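### 4.2 Arbitration between the two arm policies

In the first version of our planner, each arm selected its target independently from the shared object map. This worked well when the rings were far apart. When they lay close together, both arms often chose the same one, and the motion layer had to stop them. Over 21 trials in April, most of the lost time came from these stops.

We therefore added a small arbitration module, Gil, between perception and motion. Gil keeps one lock for each detected ring and one for each container. An arm may plan a grasp only after it holds the lock of the ring, and it may enter the space above a container only after it holds that lock also. A lock expires after 345 ms without renewal. 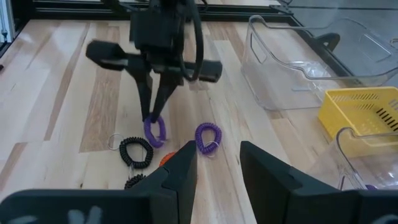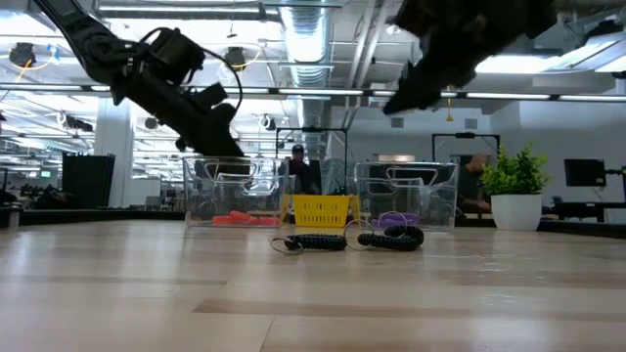
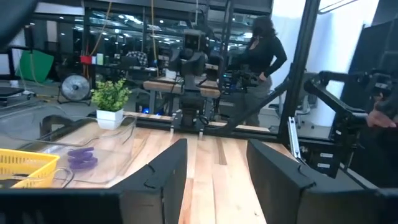
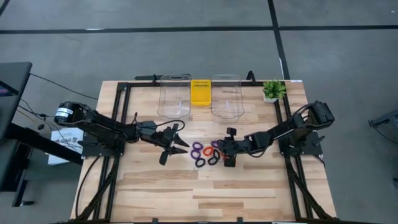 **Figure 4.** Two-arm sorting cell, seen from several cameras.

The expiry time was tuned by hand. With 154 ms, a short delay in the detector was enough to release a lock too early, and the second arm started to plan for the same ring. Longer values were safe but made the arms wait. We didn't yet test a value which adapts to the detector load.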